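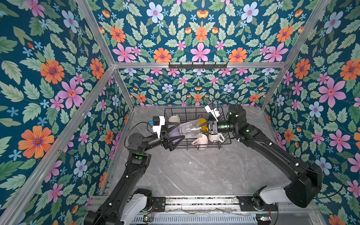

Black wire dish rack on a gray marble-patterned surface

Lockwood Kitchen Words
Posted in February by the Lockwood list maintainer
14 shares | 2 comments

# Lockwood Kitchen Words

A word list of what people call the things in their kitchens! It holds 893 entries, gathered from letters, recipe cards and chats with home cooks in the towns of Plasier and Cavamska. I started it after hearing one thing called a dish rack, a drainer and a "drip" over a single lunch, and I've been hooked ever since.

## What's in it

Each entry is one line in a plain text file, with tabs between the fields:

- word: as the speaker said or wrote it
- plain: the everyday term we file it under
- town: Plasier or Cavamska
- source: letter, card or talk
- note: anything fun or puzzling (often blank)

The plain terms are sorted into 21 groups, such as pots, cloths, drains and leftovers. Leftovers is my favorite — people get wildly inventive about yesterday's soup.

## Getting started

Open `words.txt` in any spreadsheet program and choose tab as the divider. If accents look garbled, set the encoding to UTF-8. The file `groups.txt` lists the groups with a line on what belongs in each.

The Tillidix format is in there too, for people who use that for their glossaries. It drops the note field.

## Known gaps

Roughly 300 entries come from recipe cards, so baking words are heavily covered and cleaning words are thin. Cavamska has far more letters than Plasier. Spellings are left alone, even when the same writer spells a word two ways on one card. Please don't read the list as a fair sample of either town.

## Changes in version 2

- Split "cloths" into cloths and towels
- Merged double entries for skimmer
- Fixed the town field on a batch of letters
- Added the note field, at last!

## Adding words

Yes, please do! Send the word, what it means to you, and where you picked it up. Family words count, even if only one household ever used them.

Free to use and share with credit to Lockwood Kitchen Words.

Contact | Copyright Lockwood Kitchen Words | Back to top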